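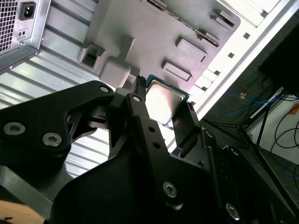 Section 3: Putting the processor in

Right, this is the bit everyone gets nervous about, me included (and I've built a fair few of these Wevine desktops by now!). Take your time, clear the table, and have the board's own leaflet open beside you, as the socket drawings in there are better than anything I could sketch.

Before you start

Switch off at the wall, pull the power cord and hold the case button in for a few seconds. Lay the case on its side with the panel off. Touch bare metal on the case, and do it again every time you wander off for a cuppa.

1. Release the socket lever and swing the cover up. On the Nekdale boards it's a bit stiff, so push down and slightly outwards.

2. Pick the processor up by its edges, one grip on each side, with the silver metal face towards you. A fingerprint on that face wipes off. Keep your skin well away from the underside.

3. Find the little corner mark on the processor and match it to the mark on the socket.

CAUTION: Never slide the processor across the socket to find its spot. Lift it clear and try again.
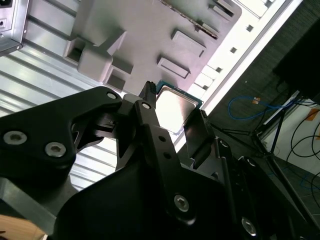 4. Bring it in over the socket and level it out before it touches anything. I like a desk lamp off to one side for this, because the metal top throws so much glare with a light straight above that I lose sight of the edges.

5. Lower it straight down and let go. It should sit flat under its own weight, with no pushing at all!

6. Close the cover and bring the lever back under its hook. It does take a decent shove, and a bit of creaking is normal.

Note: If the lever won't go down, stop and open it all up again. Nearly always the processor is turned the wrong way.

7. Put a small blob of thermal paste in the middle of the metal top, then go on to Section 4 for the cooler. Anyone fitting the big Sial cooler should put the memory in first, as it hangs right over the slots.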